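Istia Open Day: February progress report

Attendance first, because it is the figure you asked for. We budgeted for 1000 and got 23, plus two from Kestora who had come to the Peltoldale site for a different meeting and stayed for the sandwiches. The Saturday date was chosen to suit families. The families had other plans.

The demonstrations ran on the two-arm cell paid for under the Pappas grant. We did 12 sessions, with one long gap in the morning while we looked for the key to the equipment room. Visitors wanted to know whether it could fold a fitted sheet. It can't, and neither can we.
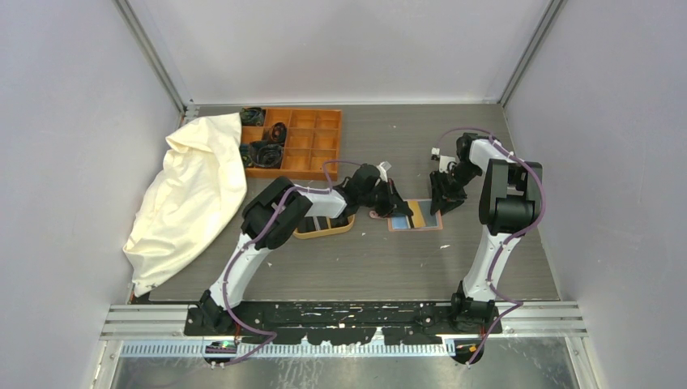
Small-item sorting remains our main deliverable and was what most people stayed to watch. Both grippers working over one flat item got the longest looks, and the wooden organizer with its square compartments drew more questions than the arms did, chiefly where to buy one. We still owe you the tidying trial, now set for next quarter. Cable routing is also on the list, under "soon." Unspent catering money is carried forward.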